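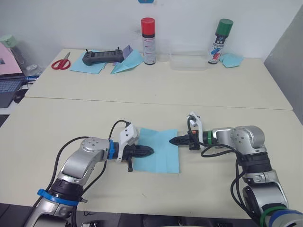 Paper folding table returns to Condden hall in January

The free paper folding table at the Arnia community centre in Condden will be back in January, with a longer program and a bigger supply of paper.

Organiser Mei Sorensen said the craft room had been booked for a full term after a trial this spring drew more people than expected. Each session will run for 90 minutes, with places for 15 people. Children under eight will need an adult with them.

"We thought we'd get a few parents and toddlers," Sorensen said. "We got teenagers, a couple of retired draftsmen and a woman who wanted to make every decoration for her daughter's wedding. We ran out of the big squares in the second week."

The centre has since bought 700 sheets of coloured paper from Rosenthal, a stationery shop on the main street, which gave the group a discount. Most of it is plain square paper in light colours. Sorensen said pale sheets were easier for beginners because the creases showed up well under the room's lights.

The first sessions will stick to simple shapes made from one sheet, starting with a boat and a box with a lid. Later in the term the group will move on to pieces that join several folded units together, and to cut paper work for those who want to use scissors.
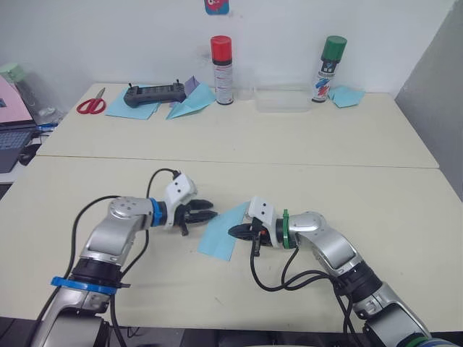

Light blue has been the favourite colour so far, and the centre has ordered extra. Anyone who wants a particular colour or a patterned paper is welcome to bring their own, as long as the sheets are square. Paper cut down from office stock is fine for practice, but it is heavier and tends to split at the corners after a few folds.

Gwenllian Kemeys will lead the sessions. She taught art at Tatel Secondary School until she retired and has been folding paper since she was a girl. She asks people to work on a clear stretch of table, with the sheet flat in front of them, and to keep scissors and finished pieces well back from where they are folding.

"The first crease is the one that matters," Kemeys said. "If your corners don't meet at the start, the error gets bigger every time you fold. I'd sooner see someone spend the whole session on one boat than rush through four of them."

Kemeys said people with stiff or sore hands should not be put off. She recommends larger sheets for them, and the centre will have a few plastic creasing tools to lend. She also plans to leave a folded model and a set of printed steps out at each session so latecomers can catch up without waiting for her.

Demetrius Kapoor, who came to most of the trial sessions with his two sons, said he had put their names down again. The boys have been making boxes at home for screws and buttons.

"They're not perfect but they hold together," he said. "My younger one has started labelling them."

Finished work can be taken home or left for a display in the front hall at the end of the term. Names should be written in pencil on the underside, as marker bleeds through the lighter colours. Pieces not collected within two weeks of the display coming down will be recycled.

There is no charge and no need to bring anything. Bookings open on 5 December 2024 at the centre's front desk or by phone. Places are held for the whole term, and anyone who misses two sessions in a row without letting the desk know will have their spot offered to the next person on the waiting list.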